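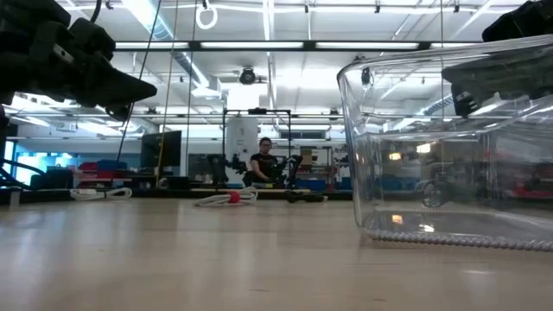 Section 4. Setting up a two-arm bin station

Each Trodberg team works at one wooden-topped table with two arms. Check out your arms from Desmond Strickland before 6 p.m. and write the station number in the Ondport log. Put the clear plastic bin on the right side of the table, and park one gripper above the rim before you power up the second arm. Keep loose items such as the white rope toy with the red ball on another table until step 5.

1. Turn the arm power switch to OFF.
2. Route the arm cables so they hang clear of both grippers.
3. Set the speed limit to 100 in the Hutchins control panel. New members may not change this value.
4. Home the left arm, then the right arm. Wait for the ready tone each time.
5. Place one practice item on the table.

CAUTION: Keep hands out of the bin whenever either arm is powered.

4.1 Wrist camera check 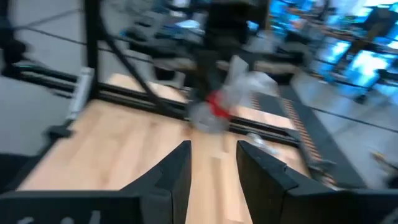
The wrist camera check comes after homing and is repeated after every gripper change. Open the Prukance viewer and enter port 927. Both black fingertips should show, with the gap between them and the tabletop beyond. Fast moves smear the background, as with the other arm and the clear bag, so judge focus by the fingers.

6. Hold both arms still and save one picture from each wrist camera.
7. Run practice file 11 at the set speed.
8. Stop if a cable touches a finger or pulls tight.

Note: Recordings stop by themselves at 600 seconds. Save the file before you start another run.

If a camera does not appear in the viewer, close the viewer, unplug the camera, plug it back in and repeat step 6. Report a second failure to Demetrius Pettigrew.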